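# Stundex Tabletop Push Station - Visitor Day Setup

The Stundex is a bench-scale station for contact tasks: pushing, sliding, sorting and grouping small objects on a flat surface. It is sold as a complete package for teaching labs, visitor centers and small research groups. Lurkent also takes one out to customer sites for demonstrations, and the setup on this page is the one used for those visits. It can be ordered in the same form.

## What the visitor sees

The demonstration runs on one board with a handful of toy blocks. The operator asks the group for a target, such as "bring the two stars together" or "put everything blue on the left." The arm then works toward it with a plain rod. There are no fingers and no suction, so every move is a push from the side. Visitors of any age can follow what the arm is trying to do, and they can see it when a block turns the wrong way and has to be approached again.

One task takes up to 2 minutes. Groups of 40 or fewer can be handled in turns at a single station. For larger events we suggest a second station, or a screen facing the room. 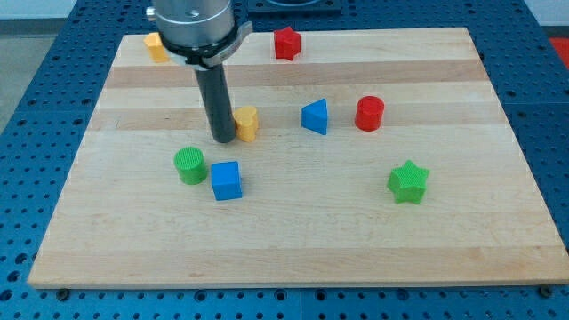

*Push station during a demonstration, with the rod tool and mixed block set on the wood board.*

## Main parts

**Rod tool.** Straight, dark gray, with a rounded tip. It is held by a clamping collar and can be changed without removing the arm from its mount. Tip height over the board is set in the Cho software and should be checked after every tool change.

**Board.** Light-colored wood in glued strips. Blocks slide on it evenly and the surface can be wiped with a dry cloth. Do not wax or oil it. A treated board changes how far a block travels and the push settings will no longer match.

**Table.** Blue metal with a regular grid of holes, so the board and accessories can be moved and bolted down again in the same place.

**Blocks.** Basic shapes in red, yellow, blue and green, including stars, cylinders and a cube. The textured tops give the camera software something to work with under plain room light. Replacement blocks are sold singly.

## Running an open day

The last public session with this setup was held at the Zorkier training hall on April 11, 2026, with around 200 people through the door. A few points from that day have gone into the standard instructions:

- Spread the blocks by hand before each group comes in. Leave space between most of them - a tight pile makes for a slow start.
- Keep the near part of the board free if you want visitors to see a block being moved toward them.
- Let visitors choose the target, but have the operator type it in.
- Mark a standing line on the floor. Hands stay off the table while the arm is powered.
- Stop the arm before picking up a block that has gone over the side.

Younger children tended to ask for towers. The station does not stack, and it helps to say so at the beginning.

## Service

Inspect the rod tip after every 1000 pushes. The software keeps the count and shows it on the start screen. A scratched tip will mark the blocks and should be replaced. Check the board bolts at the same time - they can be tightened from above.

## Ordering and visits

The station ships with arm, rod tool, table, board, block set and one Cho software license. Installation and a half-day of operator training are included. Computer and display are not included.

Demonstrations at your own site can be booked through the Lurkent sales office. We need a level floor, a grounded outlet and access for a hand truck. Please mention stairs when you book.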